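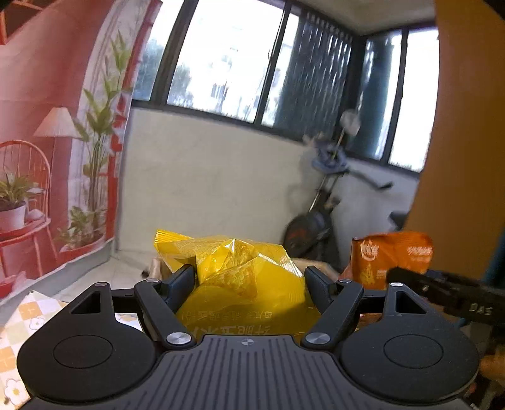

Forum: Teaching by Demonstration
Topic: Soft packets, hand-held gripper or remote control?

Posted by j_seppala, 2025-03-23
Members are asked to comment on the draft collection guidance for the Liltala household set. The draft proposes that crinkled snack bags be recorded only with the hand-held gripper, and that remote control be kept for rigid items. Each demonstrator would record 10 picks per item. Comments will be considered before the guidance is issued.
Joonas Seppälä

Reply from rozite_lab
We support the proposal. Our demonstrators at Rozīte close the fingers on a bag far more gently by hand than they do from a remote station, where the delay leads them to squeeze too hard.

Reply from mdogar
I must disagree in part. A person holding the gripper can turn the wrist in ways our arm cannot follow. In the August trial, 9 of our hand-held recordings had to be set aside for that reason. I would ask that remote control remain permitted for bags — at least where two packets stand close together and the fingers must pass between them.
Mohsin Dogar

Reply from rozite_lab
Were those recordings made by trained demonstrators? Ours are shown the limits of the arm before they begin.

Reply from mdogar
Two were new to the work. The remainder were not.

Reply from lalerik_ops
Whichever method is adopted, the guidance should state where the bag is to be gripped. Lalerik pinches the lower half, and other sites appear to prefer the top seam. The two should not be mixed under one label.

Reply from j_seppala
The point on grip position is accepted and will be added. The question of remote control remains open, and Mr Dogar is invited to submit the rejected recordings for review.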